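Notebook Recipes Firing Log Materials Contact
Search the notebook Go
Workshop > Notebook > Glazes > Matte Grays

Carrying over from the last page before I forget it all. The Derkel clay is lovely stuff. I wedged the whole bag over the weekend and it behaved beautifully, much tighter than the old gray body, and the test tiles dried flat even though I rushed them under the fan. Viola Dal Bello had warned me about corners curling and I lost only the ones I'd rolled too thin (my fault, the slats were the wrong pair).

The plan is still a true matte gray for the lidded jars. I want it quiet and a little soft to the touch, and I want it to come from crystals forming on the cool-down. Our last matte was just underfired glaze, and Shoshana Tillman proved it with a lemon slice left on the tile overnight – bleached ring, clear as day. So the lemon test is now a regular part of this, along with the fork test for metal marking.

Base is the recipe Lieven Willems gave me, with the whiting nudged up and the silica down. Test batches are 200 grams dry. Sieve twice, stir, leave it alone for 30 minutes, stir again, sieve once more. I skipped the resting step on the first bucket and got little specks of clumped kaolin in everything.

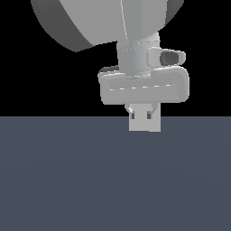 The other thing that made a huge difference was water. I'd been adding it by eye, which is fine when you know a glaze and hopeless when you don't. Two tiles from the same bucket looked like two different recipes! Now I weigh it: 193 grams of water for a test batch, and a three-second dip, with the tile held upright and moved gently the whole time. Thick enough to scratch a line in, thin enough that it doesn't crawl off the rim. Fitzgerald Rosenthal likes his a touch thicker, so there's a second set marked F on the back for comparison.

Stain goes in after the first sieving. The Mahmoud black is very strong, stronger than the label on the jar made me think, and it wants grinding with a spoonful of the water first or it streaks. I did streak one tile on purpose afterwards because it looked so good, like pencil smudged with a thumb. Keep that one. No idea what to use it for yet.

Still to write up: the tin version, the zircon version, and the one Erhan Yurt mixed with wood ash from his own stove. Washed ash, sieved, otherwise untouched.
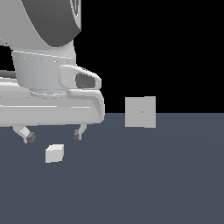 PLORNESELL, Monday, January 20, 2020

Opened the kiln this morning with my coat still on. It worked! At least half the top shelf is properly matte, and the slow cooling is plainly what did it. The same glazes in the last firing, dropped fast, came out with a sort of satin shine. This time I held the top end, let it fall naturally for a bit and then made the controller take its time through the crystal-growing range. The program is saved on the Stinov controller as SLOWMATTE, please don't overwrite it. If you need a slot, take over the old bisque one, it's wrong anyway.

Tin version: gorgeous, warm, a tiny bit buttery where it pooled in the stamp. Zircon version: colder and chalkier, and it marks from a fork. I scrubbed the marks off with cleanser but they come straight back. Ash version: went runny at the foot and stuck to its cookie, but oh, the color up at the rim. Erhan, bring more ash. I'd like to try it with extra clay to stiffen it up.

Number 134 is the winner so far. Passed the lemon, passed the fork, and it feels like an eggshell.

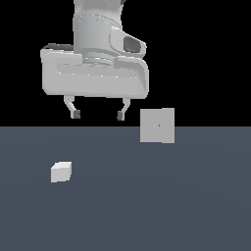

The jars need one more decision, and that's how even the gray ought to be. On a flat tile any matte looks calm, but a jar has a shoulder and a belly and a turned foot, and the glaze thins over every edge. I was all for spraying to get rid of that, until I'd stared at the rounded link on the white arm for a while: smooth matte pale gray, softly shaded, with those faint bands and seams around it, and all of it reading so clearly against the black. The bands don't spoil it a bit. So I'm going to leave the throwing lines in, lightly, and dip.

Shoshana thinks the lids should be glazed a shade darker than the bodies. I'm half persuaded. A second dip of 134 over a thin wash of the Mahmoud might get there without a new recipe.

Next firing: jars on the middle shelf, witness cones front and back, fresh kiln wash on the shelf Erhan's tile wept onto. Viola has the good calipers for the lid fits and will bring them back for the March load. Order more whiting. Tile cutter needs a new wire.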